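Section 8: Fitting the faucets to the riser

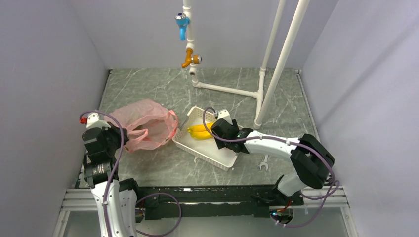
Fig. 16. Riser with both faucets fitted, blue above brass-coloured.

We use cookies to remember your region and language. Accept | Manage settings

The Plomora bench riser is a vertical white PVC pipe carrying two faucets, one above the other. It meets the lower run at an elbow near the tabletop. Complete Section 7 (lower run and upright poles) before starting.

CAUTION: Close the supply valve and open any faucet downstream of it before cutting or loosening pipe.

Parts and tools
Faucet, blue spout
Faucet, brass-coloured spout
Thread seal tape
Small open-end wrench
Soft cloth

Procedure

1. Clear the tabletop below the riser. Baskets, bags and produce can stay at the front left, away from the elbow.

2. Check that the riser is seated fully in the elbow. Turn it by hand. If it moves, return to Section 7.

3. Wrap the thread of each faucet with seal tape, clockwise as seen from the threaded end. Leave the first thread bare.

4. Start the blue faucet in the upper outlet by hand. Stop if the thread binds, back it out and begin again.

5. Tighten with the wrench until the spout points straight down. Do not turn it back to correct the angle — remove the faucet, renew the tape and refit.

6. Fit the brass-coloured faucet in the lower outlet in the same way. Set its spout to the left and its handle to the right.

NOTE: Centre-to-centre spacing of the outlets on the standard riser is 243 mm. The tall riser (Fontana pattern) uses 515 mm and needs the extra wall clip from the Gretel kit.

7. Close both handles. Open the supply valve a quarter turn and hold for 16 minutes, then wipe each joint with the cloth and look for moisture.

8. Open the supply valve fully. Run the lower faucet first, then the upper.

CAUTION: Do not hang bags or baskets from either spout. Side load will crack the PVC outlet.

Leaks at the elbow are covered in Section 9. Replacement faucets are ordered through the Plomomthorpe parts counter, which closes at noon on Friday. Quote the riser type and outlet spacing.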